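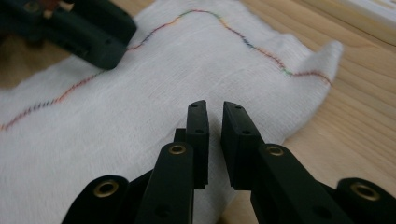
Home | Talks | Notes | Contact

Filed under: Teaching by demonstration

Speaker notes, Sultley, 04/04/2023

Slide 1. Title. Say what Werkell is: one bench, two hand-held grippers, cloth tasks. Skip the funding slide unless asked.

Slide 2. Two ways to show a task. By remote control, the operator drives the arms and sees what the arms see. By hand, the operator holds the grippers and does the job directly. We did both. Remote control gave us 800 usable runs, hand-held gave 3,000 over the same period.

Slide 3. Why cloth. It has no fixed shape, so a recorded path is of little use on its own. The policy must look at the folds and at the open fingers together. Pause here.

Slide 4. Operator habits. People regrasp without noticing. They also tug sideways to flatten a crease, and the arms at Albers cannot follow at that speed. Ask operators to slow down before the pinch. Play the clip twice, no sound.

Slide 5. Results. Training on 2,000 hand-held runs matched the remote set on corner lifts. Worse on long folds. Do not read out the table.

Slide 6. Flakier. Our name for the checking script. It drops runs where tracking is lost for more than 9 frames. Mention that the limit was set by eye.

Questions likely on force sensing. We have none. Next recordings in June.

This site uses cookies to remember your settings. Accept | Manage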